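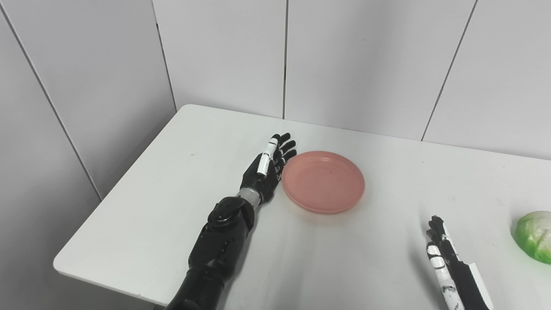 Reaching for the pink plate.

I have changed phone companies again. This is the fourth time in six years, and I would like it noted that I did not want to. I am a loyal person by nature. I have had the same dentist since college, and he isn't even good.

The trouble began in January, when Ornerell sent me a text saying they were "refreshing" my plan. I've been alive long enough to know what happens when a company refreshes something of yours. The old plan was unlimited everything with a soft cap I never once reached. The refreshed plan was also unlimited everything, with a little number 2 next to the word "unlimited," and footnote 2 lived on page nine of a PDF that would not open on a phone. I had to borrow my wife's laptop to find out what my phone was allowed to do.

Footnote 2 said 55 gigabytes, after which speeds "may be managed." Mine were managed on the 19th of the month, and they were managed so hard that a weather page took long enough to load that the weather had changed.

So I called. The hold music at Ornerell is eleven seconds of piano, then a click, then the same eleven seconds. Every so often a voice breaks in to say you can get help faster in the app. The app has a chat window, and the chat window tells you to call. I did both at once for a while, phone on speaker, thumb on the chat, and I got an answer from the chat first. It asked if I had tried restarting.

When I did reach a person she was very nice and offered me a credit of two dollars a month for three months. I asked if I could have the old plan back. She said the old plan didn't exist in her system. I said I was looking at my bill from December and it existed there. She said she could see that it would look that way to me.

That was when I started shopping, and it ate most of two weekends. I made a spreadsheet. I'm not proud of the spreadsheet. Omitz was the cheapest by a mile, but they want you to pay a year up front, and I have seen enough small carriers go under to feel funny about that. Tisgate had the best coverage map, a solid orange blanket from one side of the state to the other, including a lake. I drove out to my brother-in-law's place with a Tisgate trial SIM and got one bar in his driveway and none in his kitchen. The map is orange there too. I guess it's orange in spirit.

That left Katayama. I'd never heard of them until Bogdan Cozma mentioned them at work. Bogdan switches carriers the way other people switch toothbrushes, and he had been with them since the fall without complaining, a personal record. Their website has one plan on it. There is a price, and the price is the price. I clicked around for ten minutes looking for the footnotes and found only one, about calls to ships.

Moving the number was the part I dreaded, and I was right to. To leave Ornerell you need a transfer PIN. To get a transfer PIN you need to log in to the site, and to log in they text you a code, and I had already put the new SIM in my phone like a fool. Out came the paper clip. Old SIM in, code, PIN, old SIM out, new SIM in. The PIN had a typo in it, my typo, so we did all of it again. Then there was a stretch from lunch until 4:40 p.m. when I could make calls but nobody could call me, and I got a lot done in the garage.

It has been six weeks. Speeds at the house are fine, a little slower than Ornerell on a good day and a lot faster than Ornerell on the 20th. Texts with pictures sometimes arrive twice. Visual voicemail does not work at all, so I'm back to dialing in and pressing 7 to delete, and my mother leaves long ones. I'm saving $17 a month over the refreshed plan, and I've already spent most of that on a car charger I didn't need.

Ornerell still writes. Last week's email said they missed me, and that as a valued former customer I had 1,000 loyalty points waiting if I came back. I looked up what they're good for. You can get a phone case, in a size that doesn't fit my phone, for 2,941.

Next up is the home internet, which comes from a different company and has its own set of footnotes. I've started a second tab in the spreadsheet. If anybody reading has the fiber from Omitz, tell me how long the install took and whether they dug up your yard.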